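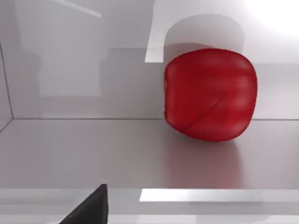 마지막 수정: 4월, 꼭두서니 염색 부분에 두 단락 추가

염색 작업 노트: Grostik 담요용 붉은 실

지난번에 쓴 내용은 다시 읽어 보니 순서가 복잡해서, 이번에는 천천히 다시 씁니다. 제 한국어가 이상한 곳이 있으면 연필로 고쳐 주십시오. 특히 "매염"과 "선매염"을 제가 가끔 섞어서 씁니다. 이 노트에서는 염색 전에 명반으로 처리하는 것을 모두 선매염이라고 부르겠습니다.

목표는 전과 같습니다. Grostik 담요의 가장자리에 들어갈 붉은색을 꼭두서니 뿌리로 만드는 것입니다. 주황색으로 가면 안 되고, 갈색으로 가면 더 안 됩니다. Idun Backlund 씨가 보낸 옛날 담요 조각은 조금 어두운 붉은색인데, 빛을 많이 받은 쪽은 벽돌색에 가깝습니다. 우리는 빛을 받지 않은 안쪽, 접힌 곳의 색을 기준으로 하기로 했습니다. 이것은 지난 회의에서 결정되었지만 아무 곳에도 적혀 있지 않아서 여기에 적습니다.

실과 물

실은 Vambridge의 두 겹 양모입니다. 마른 상태로 무게를 재니 한 타래가 151g이었습니다. 라벨에 쓰인 무게보다 조금 무겁습니다. 방이 습해서 그런 것 같습니다만 확인하지 않았습니다. 명반과 뿌리의 양은 라벨의 무게가 아니고 제가 잰 무게로 계산했습니다.

먼저 중성 세제로 씻었습니다. 처음 씻은 물이 누렇게 나왔고, 두 번째 물도 깨끗하지 않았습니다. 세 번째에 겨우 맑아졌습니다. 양모에 기름이 남아 있으면 얼룩이 생기니까 이 단계는 빨리 끝내고 싶어도 참아야 합니다. 저는 지난겨울에 참지 않았고, 그 결과는 서랍 맨 아래에 있습니다.

물은 수돗물을 썼습니다. Baptiste Lebrun 씨는 꼭두서니에는 석회가 있는 센물이 더 좋다고 합니다. 그래서 타래 하나에는 탄산칼슘을 조금 넣고, 다른 하나에는 넣지 않았습니다. 표시는 면실 매듭으로 했습니다. 매듭 하나가 수돗물만, 매듭 둘이 탄산칼슘을 넣은 것입니다. 면실은 염색이 잘 안 되어서 나중에도 쉽게 찾을 수 있습니다.

선매염

명반을 뜨거운 물에 완전히 녹인 다음 미지근한 물에 섞고, 미리 적신 실을 넣었습니다. 불은 아주 약하게 했습니다. 온도를 천천히 올리고, 끓기 전에 멈추고, 그대로 식혔습니다. 저는 식히는 동안에 뚜껑을 닫아 두었는데 Teodor Boström 씨는 열어 둔다고 합니다. 차이가 있는지 저는 모르겠습니다.

실은 명반 물 속에서 27시간 있었습니다. 원래는 하룻밤만 둘 계획이었지만 다음 날 오전에 베틀 수리가 길어졌습니다. 실을 만져 보면 끈적거리지 않으니까 명반이 너무 많이 들어간 것 같지는 않습니다. 다음에 시간을 줄여서 비교해야 합니다. 그때까지는 이 시간이 좋다 나쁘다 말할 수 없습니다.

꼭두서니 준비

뿌리는 Loltis에서 온 것이고, 봉투에 수확 연도가 없습니다. 굵은 것과 가는 것이 섞여 있습니다. 굵은 뿌리를 부러뜨리면 속이 주황색이고, 가는 것은 속까지 어둡습니다. 저는 둘을 나누지 않고 전부 절구에 빻았습니다. 가루가 아니고 굵은 조각 정도입니다. 가루로 만들면 실 사이에 들어가서 나중에 털어 내는 일이 아주 힘듭니다.

찬물에 담근 후 첫 번째 물을 버릴지 말지 오래 생각했습니다. 첫 물에는 노란색과 갈색을 만드는 성분이 많다고 책에 쓰여 있습니다. 그러나 다른 책에는 그 물과 함께 붉은색도 조금 버리게 된다고 쓰여 있습니다. 이번에는 버렸습니다. 버린 물은 통에 모아 두었고, 회색 양털 한 줌을 넣어 보았습니다. 색은 연한 살구색입니다. 예쁘지만 지금 필요한 색은 아닙니다. 원하는 분은 가져가십시오.

염색

뿌리 조각은 면 주머니에 넣었습니다. 주머니 입구를 너무 세게 묶으면 안의 조각이 움직이지 못해서 색이 잘 나오지 않습니다. 반쯤 비어 있는 주머니가 좋습니다.

온도가 제일 어려웠습니다. 꼭두서니는 뜨거워지면 갈색이 나오기 때문에 저는 냄비 옆을 떠나지 않았습니다. Beneš 온도계가 한 번 갑자기 높은 숫자를 보여서 놀랐는데, 끝부분이 냄비 바닥에 닿아 있었습니다. 들어 올리니까 다시 정상이 되었습니다. 온도계를 쓰는 분은 끈으로 매달아 물 가운데에 두십시오. 그리고 실을 저을 때 위아래로 세게 움직이지 마십시오. 양모가 엉깁니다. 저는 나무 막대로 타래를 들어서 조금씩 돌려 주었습니다.

처음 반 시간에는 둘 다 주황색이어서 실망했습니다. 그 다음부터 매듭 둘의 실이 먼저 붉어졌습니다. 불을 끈 후에도 실을 물 안에 두고 같이 식혔습니다. 제 생각에는 식는 동안에 색이 제일 많이 변했습니다.

헹굼과 건조

완전히 식은 다음 헹구었습니다. 실이 따뜻할 때 찬물을 만나면 줄어들 수 있습니다. 수돗물만 쓴 실은 헹군 물이 금방 맑아졌고, 탄산칼슘을 넣은 실은 분홍색 물이 오래 나왔습니다. 이것은 색이 약하게 붙어 있다는 뜻인지, 그냥 남은 염료가 많다는 뜻인지 아직 모릅니다. 세탁 시험을 해야 압니다.

짜지 않고 수건에 말아서 눌렀고, 그늘에 걸었습니다. 무거운 것을 매달지 않았습니다. 실이 늘어나면 직조할 때 장력이 달라진다고 Hjørdis Kristiansen 씨가 여러 번 말씀하셨습니다. 걸어 둔 실은 중간에 한 번 돌려야 합니다. 아래쪽에 물이 모여서 그 부분이 진하게 보일 수 있습니다. 마르면 보통 없어집니다.

싱크대 위 선반의 빈 유리병은 버리지 마십시오. 남은 염액을 담을 것입니다. 염색에 쓴 숟가락과 그릇은 음식용과 절대로 섞지 않습니다. 파란 테이프가 붙은 것이 염색용입니다. 테이프가 떨어진 그릇은 염색용으로 생각하십시오.
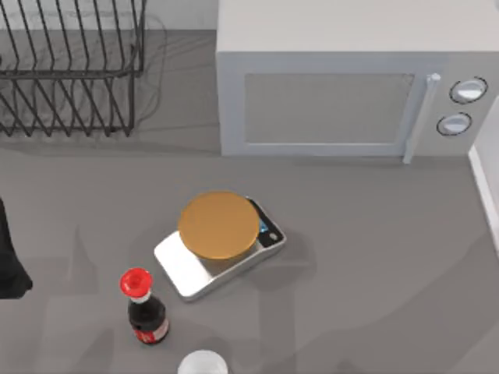 색 비교

북쪽 창문 옆에서 보았습니다. 전등 아래에서는 두 타래가 거의 같은 색으로 보여서 판단할 수 없습니다.

매듭 하나: 따뜻한 주황빛 붉은색. 고르게 물들었습니다. 담요 조각의 바깥쪽, 빛을 받은 부분과 비슷합니다.

매듭 둘: 더 깊은 붉은색. 담요 조각의 안쪽과 가깝지만 조금 차갑습니다. 타래를 묶은 자리에 연한 곳이 3군데 있습니다. 제가 너무 꽉 묶었습니다. 다음에는 손가락이 들어갈 정도로 느슨하게, 여덟 자 모양으로 묶겠습니다.

Eskil Hellström 씨는 연한 곳이 있어도 괜찮다고 합니다. 옛날 담요에도 그런 곳이 많이 있고, 짜고 나면 오히려 자연스럽다고 합니다. 저는 반쯤 동의합니다. 넓은 면에서는 괜찮지만, 가장자리는 좁아서 눈에 잘 띕니다. 작은 견본을 짜 보고 결정하겠습니다.

빛 시험

두꺼운 종이에 실을 감고 반은 검은 종이로 덮어서 남쪽 창에 붙였습니다. 적어도 6주 동안 건드리지 마십시오. 창문을 닦을 때도 그대로 두십시오. 종이 뒤에 매듭 번호와 물의 종류를 썼습니다. 지난 시험에서는 글씨를 앞에만 써서, 글씨가 실보다 먼저 바랬습니다.

세탁 시험은 아직 시작하지 않았습니다. 하얀 면 조각과 같이 미지근한 물에 흔들어서 옮는 색을 볼 예정입니다. 세제는 처음 씻을 때와 같은 것을 씁니다.

남은 염액

두 냄비의 물에 아직 색이 있습니다. 섞지 않고 따로 보관합니다. 가는 실을 넣으면 산호색이 나올 것 같습니다. 냄새가 나기 시작하면 쓰지 말고 저에게 말씀해 주십시오.

다음에 할 일

선매염 시간을 줄인 타래를 하나 준비한다.
탄산칼슘을 반만 넣어 본다. 붉은색이 조금 더 따뜻해지는지 보고 싶다.
굵은 뿌리만 골라서 작은 병에서 시험한다. Baptiste 씨가 저울을 빌려 간 것 같으니 먼저 물어본다.
Loltis에 수확 연도를 문의한다. 같은 봉투로 전부 염색해야 색이 맞는데, 담요 하나에 뿌리가 얼마나 필요한지 아직 계산이 없다.
견본은 Idun 씨에게도 조금 잘라서 보낸다. 옛날 조각은 견본과 같은 봉투에 넣지 않는다.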